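Perguntas frequentes: Clikadwood, o nosso software para dois braços em cima de uma mesa

Início | Instalação | Perguntas frequentes | Notas de versão

Fui juntando nesta página as perguntas que mais me chegam sobre o Clikadwood. Se a sua não estiver cá, escreva-me pelo formulário de contacto (respondo quase sempre à noite, depois das 21h, com um chá ao lado).

O que é, afinal, o Clikadwood?

É a camada que fica entre as câmaras e os braços. Recebe imagens, mantém uma lista dos objetos que julga existirem na mesa, planeia o movimento e manda os comandos às articulações. O planeador chama-se Brarnach e pode ser usado sozinho, se já tiver perceção própria. A ferramenta para rever gravações chama-se Tevmont e vem no mesmo pacote.

Preciso de uma câmara no punho?

Precisar, não precisa, mas eu não abdicava dela! A vista de cima serve para decidir a que objeto ir, e a do punho serve para os últimos centímetros. O preço a pagar é que a própria garra ocupa um bom pedaço da imagem e tapa coisas. Por isso o Clikadwood traz uma máscara da garra: tudo o que cai lá dentro fica marcado como "desconhecido", e um objeto que desaparece atrás de um dedo continua na lista durante 20 imagens antes de perder confiança.

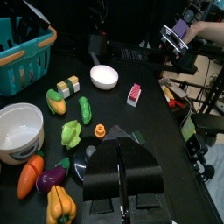 Vista do punho: a tampa preta fica em parte debaixo da garra, e a máscara tem de contar com isso.

Porque é que o detetor confunde a tampa com a mesa?

Preto sobre preto, é o pesadelo clássico. Uma tampa escura e brilhante numa mesa escura dá pouquíssimo contraste, e o pouco que dá são reflexos. O que faço: baixo o limiar só para essa classe e deixo que o puxador sirva de âncora. Se tiver profundidade disponível, ligue a opção "fundir contornos". Fica mais lento, mas compensa.

Os dois braços podem mexer-se ao mesmo tempo?

Podem, e é para isso que o Brarnach existe. Cada braço reserva um volume de espaço antes de arrancar, e o outro tem de contornar ou esperar. O plano é refeito a cada 300 milissegundos. Se vir um braço parado no ar sem razão aparente, abra o registo e procure "reserva negada": em nove casos de cada dez é uma margem demasiado generosa no ficheiro de configuração (culpa minha, o valor de origem era enorme até setembro).

E os cabos esticados, também entram no modelo de colisão?

Entram, desde que os declare. Cabos finos são péssimos para a nuvem de pontos, aparecem numa imagem e somem na seguinte. Meça as duas pontas à mão e acrescente cada cabo como cilindro fixo. O mesmo vale para postes e travessas.

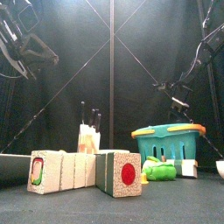

Vista fixa: um braço de cada lado, cabos cruzados atrás e o cesto debaixo da garra da direita.

Que objetos devo usar para testar?

Os que tiver em casa, desde que sejam diferentes uns dos outros. Gosto de misturar comida de brincar com coisas maiores: um cesto com ranhuras obriga a pensar na pega, um peluche verde amarrotado não tem duas vezes a mesma forma, e um bloco de facas cria uma bela zona de sombra para o planeador. Comece com poucos e vá enchendo a mesa.

Quantas gravações são precisas para afinar a perceção?

Com 400 já se nota diferença; eu só fiquei descansada quando cheguei às 2,000. Mas varie a arrumação entre elas! Um conjunto enorme com o cesto sempre no mesmo canto ensina ao modelo onde fica o canto, e pouco mais.

A calibração entre câmaras está torta. Por onde começo?

Pelo Tevmont. Abra a vista da cabeça, ligue a sobreposição do modelo dos braços e veja se os contornos calham em cima das garras verdadeiras. Se só um lado foge, o problema está na base desse braço. Se fogem os dois para o mesmo lado, é a câmara. Objetos de cor viva ajudam imenso a conferir a olho: escolha um que apareça em todas as vistas e compare a posição estimada.
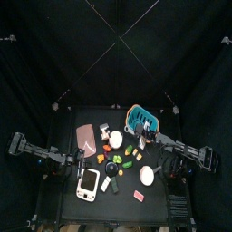 Vista da cabeça, com os dois braços e o grupo de objetos no meio da mesa. É com vistas destas que confiro o alinhamento.

O nome Tạ estraga-me os caminhos dos ficheiros. É normal?

Infelizmente, sim. Tạ é o nosso formato de gravação, e batizei-o sem pensar nos sistemas que embirram com diacríticos. Na configuração, troque "nome_formato" para "ta" e volte a indexar a pasta. As gravações antigas continuam a abrir.

Dá para correr sem placa gráfica?

O planeador, sim, sem drama. A perceção arrasta-se, e para rever gravações no Tevmont chega perfeitamente, mas não a ligaria aos braços nessas condições.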